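Fomamton's swap shop is moving, and I've got the bruised shins to prove it

If you've walked down Mancuso Street lately you'll have seen the notice in the window. The Fomamton swap shop is leaving its home of 15 years and heading up the hill to the old Idance studio, the one with the pink door and the sprung floor. It closes at the end of February and opens again a fortnight later, all being well.

I should say straight off that I'm not neutral on this. I've been going in since my eldest needed school shoes, and I've carried home far more than I ever took in (two bread bins, at the last count, and a fondue set I have never lit). So when the call went out for people to help with the packing I put my name down before I'd thought about my back.

The reason for the move is the rent, as you'd expect. The lease on the Mancuso Street place was up for renewal and the new figure was well beyond what a shop that doesn't sell anything can manage. It runs on a yearly membership, plus whatever people drop in the tin by the door, and membership stands at 128 households at the moment. That pays for the lights and the insurance and a fair bit of tea. It was never going to stretch to a high street rent.

Then the Idance place came up. The dance school has gone in with a bigger one over in Borkameck, leaving the studio standing empty since the summer, and the owners have offered it on a two-year lease at a price the shop can afford. It's bigger than the old shop, too, by quite a way. There's a proper kitchen at the back, a toilet that locks, and one long wall of mirrors which I'm told is staying put. Anyone who has tried on a coat in the old place, bending down to look in the side of the toaster, will be as pleased as I am!

The catch is the hill. Mancuso Street is flat and it's next to the bus stop, and plenty of the regulars come in with a stick or a pushchair or both. The studio is a good climb from there, and the number 2 bus only goes up that way once an hour. I asked about this on packing night and was told there are plans for a drop-off point in the library foyer, where you could leave a bag in the morning and have it carried up for you. It doesn't help much if what you want is to have a rummage and a chat, though, and for a lot of people the chat is the whole point. I hope someone has a word with the bus company as well.

Packing itself was good fun, in a grubby sort of way. We started at six and I got home just before ten, smelling of other people's cupboards. The books were done first and then the kitchen things, and I was put on toys, where I lost a good half hour to a jigsaw of the Borkameck viaduct trying to work out if it was all there. (It wasn't. I packed it anyway.) We'd been set a target of 80 boxes for the night and we got there, though I have my doubts about one or two of the later ones, which had a touch of the bottom drawer about them. If you open something in March marked "lamps etc" and find a single ski boot, that may have been me.

The parcel tape was the real enemy. You put the roll down for a second, the end sticks itself flat and off you go round and round with a fingernail, feeling for the edge.
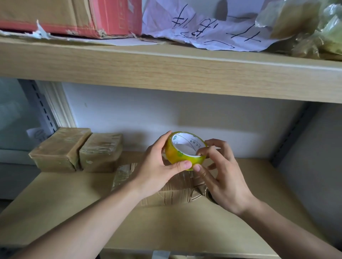
One reader, when I mentioned the move on this page last week, wrote in to say that she was glad about the kitchen but would miss the old window, which she passed every day on the way to work and which had got her two lamps and a winter coat. Would there be anything to look at from the road up at the studio, she wanted to know, or would it be just the pink door?

I passed that on, and the answer is a bit of both. The studio has no shop window to speak of, only a row of high ones meant to let light in on the dancers, so the thinking is to put up a glass-fronted noticeboard by the gate with photos of whatever has come in that week. I think that's rather a nice idea, even if it won't be quite the same as spotting a coat from the top deck of the bus.

Until the end of the month the shop is open as normal, mornings only, from half past nine until one. They'd like people to take things away and hold off bringing anything in — every bag that goes home with you is one less to get up the hill. Furniture is the big worry, so if you've been dithering over the green sideboard, please stop dithering. Members don't need to rejoin, as cards will carry over to the new place. Anyone with a van and a free morning at the start of March can leave a number at the counter.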